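Robotics Laboratory, Handout 2: Comparing two-finger grippers
Module leader: Philomena Ó Néill. Laboratory supervisor: Lorcan Daly.

Students will work in pairs at the Kotness bench. The purpose of the session is to judge how the shape of a gripper's fingers affects its handling of small, awkward objects. The Novberg control notes should be read beforehand.

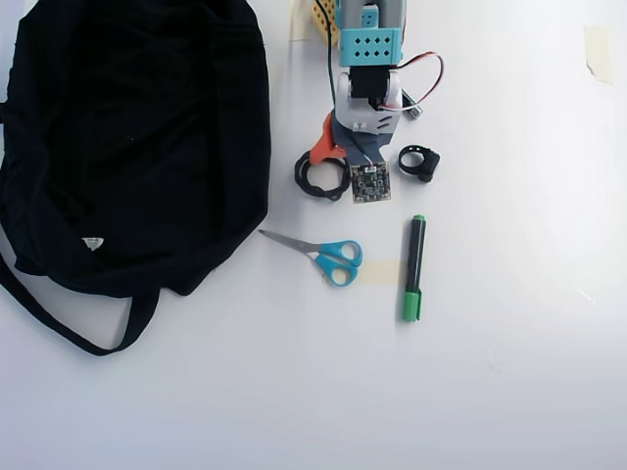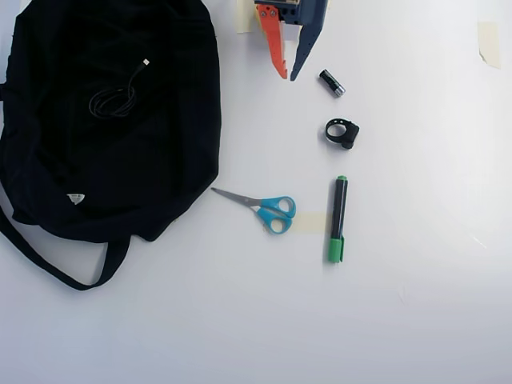 Figure 1. Two views of the bench: a circuit board held in the gripper (first), and the gripper's fingertips over the table, with a battery nearby (second).

Short, flat fingers offer a broad contact area and tend to suit thin parts held by their edges. Narrow tips reach between objects more easily, but a round body may turn between them as they close. Each pair should consider which of these effects matters more for the object in question – the answer will often differ between a board and a cylinder.

Procedure

Home the arm before every run. Set the closing speed to the lowest value in the Dolan controller menu. Attempt each object at two orientations and record the result as held, slipped or missed. Loose cables and fabric are to be attempted last, and only with the supervisor present.

Do not reach under the arm while the motors are powered.

Assessment

Reports are limited to 13 pages, including tables, with an abstract of no more than 200 words. They are due in April. Late work is dealt with under the Gokstead submission rules.

Issued 2023-01-30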